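Home Syllabus Notes Readings Lab hours Contact

Robot Learning from Demonstration
Notes for Unit 4: Gathering the examples
Prepared by I-hsuan Lau

Before this unit, please read again the last two pages of Unit 3, where we defined an episode. I will use the word in the same meaning: one recorded attempt at one task, from the moment the recording starts until the person stops it. An episode contains the video from the gripper camera, the position of the gripper over time, and the opening of the jaws.

4.1 Why we use a hand-held gripper

In Unit 2 we looked at teleoperation, where a person moves a robot arm from a distance. The data is good but slow to collect, and the arm must be present in the room. With the hand-held gripper the person carries only the end of the robot. The arm is missing, and this has two effects which you should keep separate in your mind.

The first effect is on the side of the person. She can walk into a kitchen or a bedroom and begin working in a few minutes. She feels directly when an object slips.

The second effect is on the side of the data. A human wrist can reach poses that the arm cannot. If the person bends very low to pick something from under a table, the motion may look perfect in the video and still be impossible for our arm. During processing we check each path against the limits of the arm, and a path that leaves the limits is dropped. Students often lose many episodes in this way in their first week.

4.2 What should vary and what should stay

A policy learns from what changes between episodes and also from what never changes. If the box is always on the left, the policy may learn "go left" and pay no attention to the box. For this reason we write a variation plan before we touch any equipment. The plan is one page. It says which things are changed after every episode, which are changed after every block, and which are fixed for the whole session.

For a packing task my usual plan is this:

After every episode: the positions and directions of the objects on the table. Let some lie on the side and some stand.

After every block: the position of the box, the height of the surface under it, and the cloth on the table.

Fixed for the session: the camera settings, the pads on the jaws, the person.

The room itself is also a variation, but an expensive one. In the Brateo set, which we use in Lab 3, all episodes come from one room with one plain table. In the Flastano set the rooms differ but the objects are almost the same. When you train on the first and test on the second you will see a large drop, and I ask you to explain it in your report with reference to the variation plan of each set. Do not only give the number.

4.3 Speed

New demonstrators move too fast. They know what they want to do, so the hand arrives before the eye of the camera has seen the target clearly. Please move at the speed of pouring a cup of tea for a guest. Stop for a short moment before closing the jaws, and again after closing, before the lift.

On the other hand, do not hesitate in the middle of a motion. A long pause teaches the policy to pause. If you need to think about which object comes next, think before you start the recording.

When two grippers are used, one in each hand, decide in advance what the second hand does when it has no work. We keep it low and near the body. If it travels through the view without a purpose, the model will try to find a purpose in it.

4.4 Mistakes and recoveries

Not every mistake should be deleted. We divide them into three kinds.

Clean failure: the object falls and the person cannot pick it again. Keep the file, mark it F. It does not go to training, but we use it to train the success detector in Unit 6.

Recovery: the first grasp is poor, the person opens the jaws, adjusts, and grasps again. Mark it R. These are valuable and we want more of them — a robot without recoveries in its training data repeats the same wrong grasp many times.

Broken recording: tracking lost, lens covered, cable caught on something. Mark it X and write one line about the reason.

In the February collection for this course we recorded 1,143 episodes, and 605 remained after all checks. Most of the loss was from tracking and from the reach limits I mentioned in 4.1. Nearly 100 of the kept ones carry the mark R. I give these numbers so that you plan your hours correctly. If your project needs a certain amount of data, please do not book only the time to record exactly this amount.

4.5 The language label

Each episode has one sentence that says what was done. Write it after the episode, never from the plan, as the person sometimes picks another object than the one planned. Use the plain name of the object that a visitor would use. "Put the clear plastic case in the cardboard box" is a good label. "Put item B in target" is of no use to anybody outside your group. If you do not know what an object is, describe its color and shape, and leave it so. A guess in a label is worse than a general word.

Labels were written in the Clesier tool last year. From this year we use Tseng, which keeps the label in the same file as the motion. The old instructions on the lab computer are still for Clesier; please ignore them.

4.6 Assignment

Prepare a variation plan for a packing task in a room you have access to. Work in pairs, one person demonstrating and one person resetting the objects and writing the marks. Hand in the plan by 10/28/26. The recording comes after I return your plan with comments. 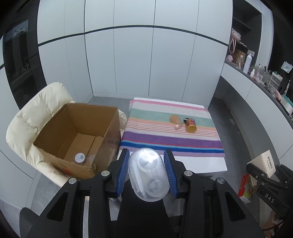 Notes > Unit 4 > Packing in a furnished room

The case held between the blue pads is a difficult object for a vision model. It is clear and slightly frosted, a strong reflection lies near its top, and its edge is easily confused with what is behind it. Clear objects should be present in your set, but give them their own line in the variation plan, and change the direction of the light between blocks if the room permits it.

The box stands on a padded armchair, beside the table with the striped cloth. A soft seat is a good choice for one block. Its surface is not flat in the way of a table, and the height of the box opening relative to the objects is different. The torn upper edge of the box also matters to us: a policy trained only with new boxes may depend on a straight edge to find the opening. Keep the old boxes.

Look also at the second gripper in the lower right, holding the cream-white box with the barcode. When both grippers hold an object, the label needs to name both, and the order of placing should be written as well. For instance: "Put the clear case in the cardboard box, then the cream-white box." In Lab 3 we will compare labels of this kind with shorter ones.

Shelves and counters full of small things, as in this room, can stay as they are. Clearing the background for the recording makes the work more pleasant for the eye and the data poorer. Only remove what could be knocked down by an elbow, or what shows private information such as an address or a letter.

Reading for next week: the chapter on action representation, first half. Please bring your questions about reach limits to the Wednesday session.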